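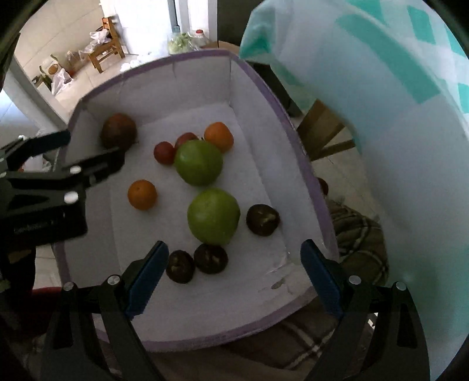
I packed fruit for 15 years before Plulero brought in its sorting line, so I read the company's July announcement with some interest. It said the line would free workers from repetitive tasks. I'd like to describe what we were freed for.

On my old shift, you picked up a piece of fruit and knew right away what to do with it. Green went in one tray, ripe in another, and anything with a soft spot came out. People learned that over a season or two, standing beside someone who already had it. The line now handles over 2,000 pieces in a shift, and the picking up is done for us. We watch a screen and clear the rejects.

My back is better. I'll say that first, as some of my coworkers don't like to admit it. The lifting was hard and I don't miss it.

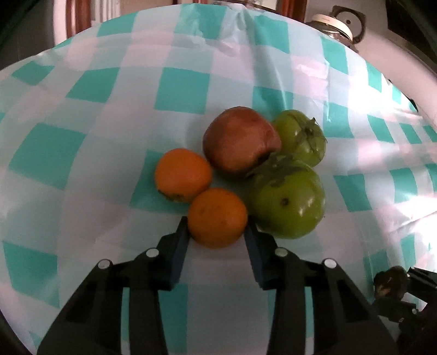 The judging is another matter. A dark patch on a skin can be a bruise or just a mark from a branch, and you find out with your thumb. The grippers will get better at this, and they'll get better by learning from people who already know. Ro-un Woo, who trained me, spent 2 months showing the contractor from Dutix how she handles soft fruit. She was paid her regular hourly rate for it -- the same rate she got for taping cartons.

I think that's wrong. If a company wants what is in a worker's hands, it should pay for it as skilled work, in writing, before the teaching starts. It should also keep a few sorting tables running by hand, so new hires learn what a good piece of fruit feels like. The people clearing rejects at our plant now have mostly never sorted. They can't tell when the machine is wrong, and they get blamed when a bad tray ships.

The Portela plant kept four hand tables when it switched over. Its managers grumbled about the floor space -- ours would too. I'd still like them to go over there and take a look.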